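Day 4 of getting the bedroom sorted before my mother arrives. The bed has been promoted to filing system.

The rule is that everything comes off the bed before anyone sleeps in it. The rule has been broken 2 nights running.

I own one bed and apparently the textiles of a small hotel. Orange, red, florals, diamonds. None of it was bought to go together and it shows.

Anyway, the grey one.
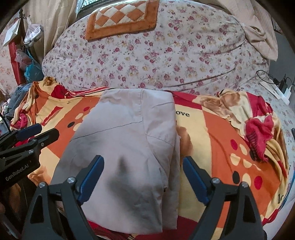
Grey clothes, loud bedding, same bed both times.
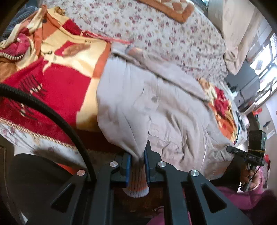
Mudaliar wants to know why I don't just fold on the kitchen table like a normal person, and says the winter stuff should go in a bag under the bed until September.

The kitchen table is where the paperwork lives, Mudaliar. And under the bed is full.

Bag bought from the op shop in Holtcombe. The zip goes most of the way.

Blankets next. Or a cup of tea on top of the blankets.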